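The summer I turned thirty I spent three weeks in Berka, looking after a guesthouse that wasn't mine. My aunt had gone off to have her hip done and left me the keys, the cash tin and a notebook that said on page one, in capitals, DO NOT LET ROOM 3 HAVE THE GOOD KETTLE.

I never did learn why. Room 3 was a woman from Kandier who came every August, paid in advance and wanted nothing from me but fresh towels and the bus times. The 803 went down to the lake at noon and came back whenever it felt like it. She'd sit on the front step waiting, bag on her knees, an hour early — and I'd sit with her, because what else was there to do? 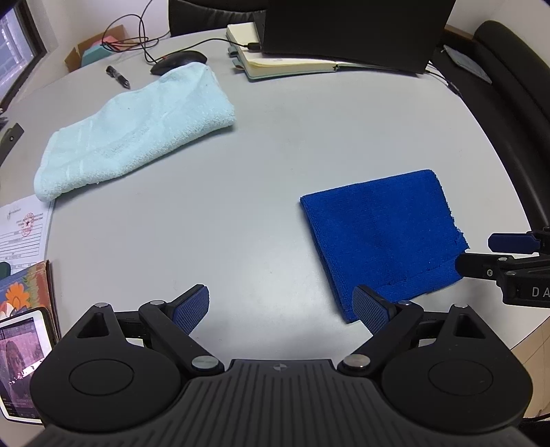
One night she knocked after ten and asked if she could please borrow a kettle. I had two. The bad one took forever and smelled of pennies. The good one was a Zako, bright red, and my aunt loved it more than most of her relatives (me included, I think).

So I gave her the good one. Of course I did! I lay awake listening for an explosion. Around midnight I heard singing through the wall, low and a bit flat, some old song I half knew from my aunt's kitchen, with the same wrong words in the second verse that my aunt always sang.

In the morning the kettle was outside my door, polished like a trophy, with a 100 note folded under the lid. I put the money in the tin and wrote it down as laundry.

My aunt called at lunch. She asked about the hip-high weeds, the gutters, the mail. Then she went quiet for a second.

"Did she ask for the kettle?" she said.

"No," I said, and went out to wait for the bus.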